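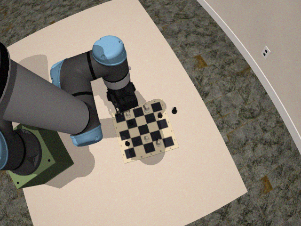

Fig. 1. Chessboard on cream tabletop, stone tile floor (render).

June, 16:20. Floor sealer trial, Wistwood bench 2

Second coat on the limestone offcuts went down at 9:40. Batch 961, stirred by hand, no thinner. Coverage better than the first coat, but tiles 3 and 8 still drink it in along the sawn edge. Wiped off the excess after 21 minutes.

Water drop test on the Ševčík samples: drop held on six, dark ring on two. Both ringed pieces came from the bottom of the crate and I suspect they were damp when coated. Darius Rozīte wants them dried and redone before we order more from Urkent — agreed.

Grout: grey mix shrank at the corners again. Less water next time. Plotetti trowel is worn on one side, use the other.

To do: weigh the dried offcuts, label the backs, third coat on 3 and 8 only.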